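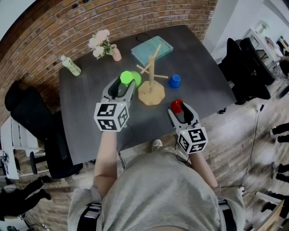
The minister at Avolbridge was ordained later than most, after years of teaching Sunday school and being told, kindly, that teaching children was where her gifts lay. She laughs about it now. "I loved those kids! But I kept reading Romans 16 and wondering why we always skipped it."

Romans 16 is the chapter with all the greetings, and she could talk about it all day. Phoebe comes first, in 2 short verses that she reckons carry an enormous amount. "Paul calls her a diakonos of the church at Cenchreae. It's the same word he uses for himself - and for years our Bibles at home had 'servant' there."

What about Junia? She's already reaching for her notes. "Chrysostom was a native Greek speaker, and he praised her as a woman worthy of the title apostle. I read that on a Monday night and rang my sister straight away."

She has since led a study on the chapter for 30 people, some of whom came along quite sure they'd disagree with her. A few still do, and she's glad they kept coming. "We had a wonderful argument about Prisca and why her name is put before her husband's. I went home buzzing."

The group starts on Philippians in October, with Euodia and Syntyche. "They laboured side by side with Paul in the gospel," she says, "and all most of us remember is that they fell out."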